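Home > Take Part > Current Calls

Call for participants: home tea and coffee habits study

Whitelaw is looking for adults who drink tea or coffee at home to take part in a diary study this May. You'll keep a short daily record of what you drink, when you drink it and what you drink it from. No special equipment is needed and you don't have to change anything about your routine.

The study covers 73 households in Julwood and the surrounding towns. It is the second round of a project that began with a mail survey, which brought back 1305 completed forms. The survey told us a good deal about which drinks people buy and how often they buy them. It told us much less about what happens in the kitchen: how many cups get poured out half full, how long a pot sits before it is finished, whether the second cup of the morning is the same as the first. The diary is meant to fill that gap.

What you will do

The diary runs for three weeks. Each day you fill in one page. Most people in our trial run finished a page in under five minutes, a little longer on days when they had company. The page asks for the time of each drink, the type, the size of the cup or mug, whether you added milk or sugar, and how much was left when you were done. There is a space at the bottom for notes. You can leave it blank.

You may use the paper booklet or the online form. Please pick one and stay with it for the whole three weeks. If you choose paper, we will mail you the booklet and a return envelope with postage paid.

Before the diary starts, you will come to our Julwood office for one introductory session of 45 minutes. We go over the booklet, measure the two or three cups you use most (please bring them, wrapped in something) and answer questions. Sessions are offered at 10 a.m., 2 p.m. and 6:30 p.m. The evening session fills up first.

At the end there is a phone interview of up to half an hour. We will ask you to talk through a few of the days you recorded. The interview is recorded for note-taking, and the recording is deleted once the notes have been checked.

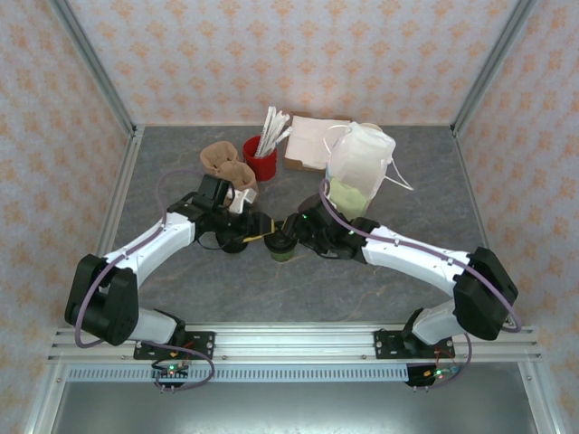
Posted by the Whitelaw Participant Office | Filed under: Calls, Food and Home

Who can take part

You need to be 18 or older, live within the Julwood or Trerketti zip codes, and drink at least one cup of tea or coffee at home on most days. Instant counts. So do decaf and herbal tea. Iced drinks count if you make them yourself.

We would especially like to hear from people who work night shifts, people who live alone, and households where one person drinks tea and another drinks coffee. These groups were thin in the mail survey.

Only one person per household keeps the diary. If two of you are interested, decide between yourselves before you apply. The person who keeps the diary should record only their own drinks, even if they make a pot for everyone.

You can't take part if you work for a tea, coffee or kitchenware company, or if you expect to be away from home for more than four nights during the three weeks. If you have been told by a doctor to cut down on caffeine and are in the middle of doing so, please wait for a later round.

Payment

Participants who complete the introductory session, the diary and the interview receive $100. Payment is by check or gift card, mailed within two weeks of the interview. If you stop partway through, you will be paid for the parts you finished – $20 for the session and $15 for each full week of the diary. The remainder of the $100 is tied to the interview.

We don't pay for travel, but parking behind the office is free for session visitors. The Trerketti bus stops across the street.

Missed days

People miss days. If it happens, write "missed" on the page and carry on with the next one. Please don't fill in a day from memory if more than one night has gone by. Up to three missed days will not affect your payment.

Your information

Your name and address are kept apart from your diary, which carries only a participant number. Diaries are stored for two years and then shredded or erased. Results are published as group figures. If we would like to quote something from your notes section, we will ask you first, and you can say no without giving a reason.

The study is paid for by Whitelaw. Jistach prints and mails the booklets, and holds participants' addresses for that purpose only until the study closes.

How to apply

Fill in the short form on the Take Part page or call the participant office between 9 a.m. and 4 p.m. You will be asked for your zip code, your age group, what you usually drink and which session time suits you. We reply to everyone, normally within five working days.

If you filled in the mail survey, you're welcome to apply, and it helps if you mention it on the form. It doesn't move you up the list.

Places are offered in the order that suitable applications come in, with a few held back for the groups mentioned earlier. Once all 73 places are taken, we will keep a waiting list. People on it may be called at short notice if someone drops out before the first diary day.

The office is on the ground floor and has a step-free entrance from the parking lot. Large-print booklets are available – please ask when you apply. If coming to the office is difficult for you, tell us on the form and we can hold the introductory session by phone. In that case we will mail you a paper measuring strip for your cups.

Related calls: Grocery list study (waiting list only) | Packed lunch survey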